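In Defense of the Good Dishes on an Ordinary Night

My grandmother owned two sets of dishes, and for most of my childhood I only ever ate off one of them. The everyday set was a mix of chipped odds and ends from the discount table at Fagundes, the hardware store on our corner (which sold everything, including, one strange summer, live ducklings). The good set lived behind glass in the dining room. We were allowed to look at it, and my cousin and I did, quite a lot, with our hands behind our backs as instructed.

When she passed, the good set came to me, wrapped in newspaper, and I did exactly what she had done. I found a cabinet for it. I closed the door. I think it sat there through two apartments and a house before I asked myself who, exactly, I was saving it for.

I bring this up because I've been thinking about how many of us live this way, with the nice towels folded in the closet and the candle that has never been lit. I understand the impulse, I really do. A thing you love can break, and if you keep it put away you get to go on having it. But you don't get to go on using it, and a plate you never eat from is a strange sort of possession, a bit like a friend you never call.

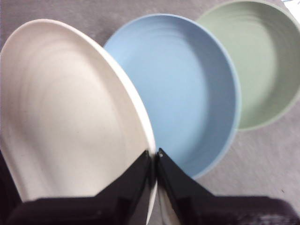 Is it worth paying more for handmade dishes if you're going to use them every day?

I think it is, if you buy slowly and you like the one you're holding. Everyday use is where the money comes back to you, one breakfast at a time, and a single plate you reach for first will do more for your mornings than a full matching set you're afraid of.

I came around to that view thanks to a potter named Genivaldo Prado, who runs a little studio called Clundari up past the old mill. I went to his open house one September expecting to buy a vase for my sister and came home with four dinner plates and no vase. I told him I'd save them for company. He looked a little hurt, and then he asked me what I'd had for lunch. Toast, I said. "Well," he said, "toast is fine." I paid $163 for the four, and I remember swallowing hard at the register, and I also remember that I had toast on one of them the next day.

One of those plates is gone now. My nephew dropped it on the kitchen tile, and the poor boy turned white as milk, and I was surprised at how little I minded. I'd eaten hundreds of suppers off it by then! I swept it up and gave him some pie on one of the other three.

I know there are arguments on the other side. Some things are truly too fragile, and some families need one shelf that stays untouched, and I wouldn't dream of telling a widow what to do with her wedding china. But if you have a cabinet like mine was, maybe open it this week and take down a plate or two. We're having bean soup tonight, and I've already set the table with my grandmother's bowls.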